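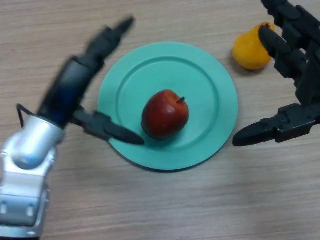
1. Where the collection work stands

This is the October report on the tabletop handling work under the Nirklow grant. It covers recording, checking and the first training run. Mercedes Tello asked that we say plainly what the money has bought so far, and I have tried to do that without borrowing the language of the proposal, parts of which I never agreed with.

We now hold 700 recorded examples on the two-arm station. All are teleoperated, all use the same table, and nearly all involve the teal plate, the red apple and the yellow pear. Amparo Sotelo and Ulises Betancur did the driving. The target in the proposal has been met on paper. I would ask you not to read much into that. The target was a count, and a count is easy to reach if you keep the task small.

And the task is small. Put the apple on the plate, take it off, do the same with the pear, move the plate with both hands. These are reasonable things to start on, but they were meant to take up the first few weeks and they have taken up the whole period. Mistora's collection software lost the timing between the two arms whenever a session ran long, and we did not trust anything recorded that way. Édgar Zapata rewrote the part that saves the arm positions. The new version has held up so far. I would like to see another month of it before I call it fixed.

2. What we threw out

Checking has been slower than planned. Every example is watched from start to finish by someone who did not drive it, and the checker marks it keep, repair or drop. The 700 are what was left after this. We did not keep a proper tally of drops in the early sessions, so I can't give you an honest rate, and I would rather leave the line blank than fill it with a guess. From now on the tally is kept.

The usual reasons for a drop are dull. The driver pauses to think, and the arms hang still for long enough that a model would learn to hang still too. Or the driver nudges the fruit with a fingertip to get a better grip and the label says nothing about a nudge. Amparo and Ulises also have different habits. She brings both hands in low and level before she commits to anything, and he tends to go straight in with one. Neither is wrong. Mixed together with no note of who was driving, they make for muddy examples, and we now record the driver with each one.
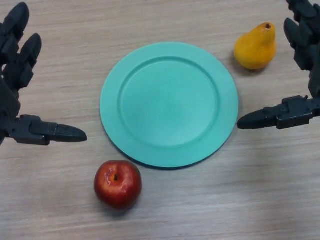 Starting positions are the bigger worry. We wrote a sheet of 13 layouts at the outset, saying where the plate and the two pieces of fruit should go before recording begins. It was too few. People also drifted toward the ones that were easy to reach, and the far corners of the table are thinly covered. A model trained on this will look better in our own room than it has any right to. Gestance offered us a tool that is supposed to fill such gaps by altering existing recordings. I have seen their demo and was not persuaded, and we have not spent anything on it.

3. First training run

We trained one model, on the Naseri setup, using the examples we had at the time. It was tried on four tasks and handled three of them well enough to show a visitor. The fourth, moving the plate with both hands, it did not manage in any form I would report as a success.

I don't want the three to be quoted without this next part. They were tested on layouts very close to the ones used for recording, by the same people, under the same lights. Nothing in that test tells us whether the model has learned to handle fruit or has learned our table. The proposal assumed that more examples would settle the question. More examples of the same kind will not.

4. Next period

Recording on the present layouts has stopped. Yurani Pacheco is writing a new layout sheet with positions drawn at random, including awkward ones, and drivers will no longer choose their own. She is also putting together a held-back set of layouts that will be used for testing only and that the drivers will not see.

We would like to move part of the budget for new recording over to checking. This means a lower final count than the proposal promised. If the count is what the grant is judged on, we need to hear that before November, and I would want a conversation about it with Mercedes first.

Still open: the replacement plan if Mistora's software fails again, and the written driver guide, which exists as notes on Ulises's laptop and has not been reviewed.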